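3.2 Who answered, and when

I mailed 3,000 diary booklets to households in Skemmont and got 659 back, which made me very happy (I'd hoped for 600!). Most people wrote at breakfast.

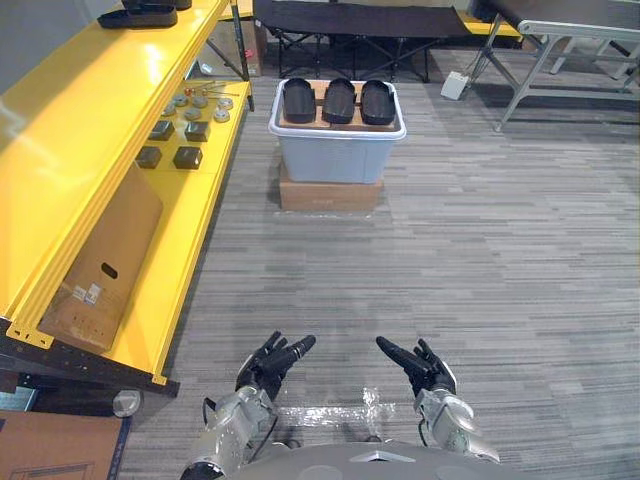

Adesuwa Ezeani wrote that she only trusts her memory of a night's sleep before coffee, and I've leaned on that remark ever since.

Figure 4 plots bedtime against hours slept, and the Wednesday dip is easy to spot -- I checked it twice.
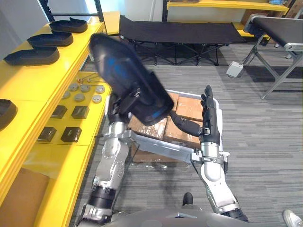 Did naps count as sleep? Only if the diary gave a start and an end time.

I dropped the entries that just said "dozed," and then Ebuka Ugwu and I argued over the shift workers for most of November,
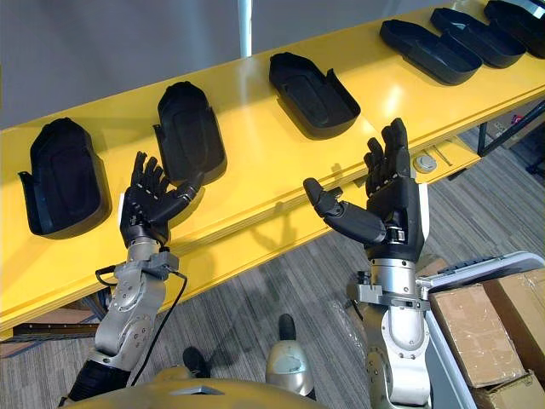
so in the end we kept them in and gave them their own line in Figure 4. Their bedtimes are all over the place, and I like them for it.
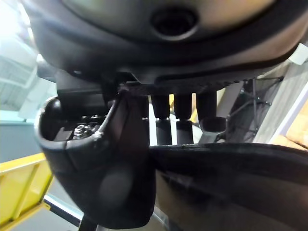
3.3 Coding the free-text comments

Titilayo Effiong and I each read every comment.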